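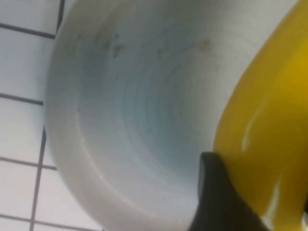

*Wrist camera, white bowl on the left and the yellow thing on the right. The dark finger is at the bottom.*

1/23/25

I've had the Jokgate fingers on the arm long enough to have an opinion, so I'm writing it down before I swap back to the Baloyi set.

The Jokgate ones are slimmer and have a blunt, rounded tip. I like that for getting in beside a bowl. The Baloyi pads are wide and soft and hold better once they're closed, but they need more room on both sides, and with dishes there often isn't any.

I ran 115 picks with each set, same arm, same speed, same play fruit. Jokgate dropped 9. Baloyi dropped 20, and most of those were bad approaches where a pad hit a rim on the way down. When Baloyi got a clean approach it almost never let go.

The wrist camera is the weak part of the setup. Up close, a bowl fills most of the view and shiny fruit throws a white streak down the middle of itself. My detector sometimes splits one fruit into two along that streak. I turned the exposure down in the Lustine controller and it got better - not fixed, but better. The dark specks inside the bowl haven't bothered it at all.

For planning I use the fixed camera. It sees whole plates, and the grid on the table makes it easy to check whether the calibration has drifted.

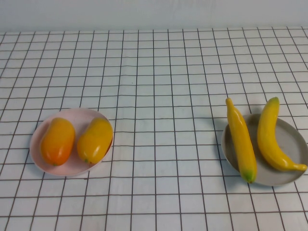

*Fixed camera. Mangoes on the pink plate, bananas on the gray one.*

Bananas are harder than mangoes for both sets. The straighter kind is fine if you grab it across the middle. A curved one wants to roll as the fingers close, and I had to add a small wrist rotation to deal with it. Two side by side with a narrow gap is the worst case for the Baloyi pads.

Still to do: write up the Lustine settings, and try the Wultitley fingers I bought in September and never took out of the bag. They need a different adapter plate, part 3044, and I have to order the screws for it.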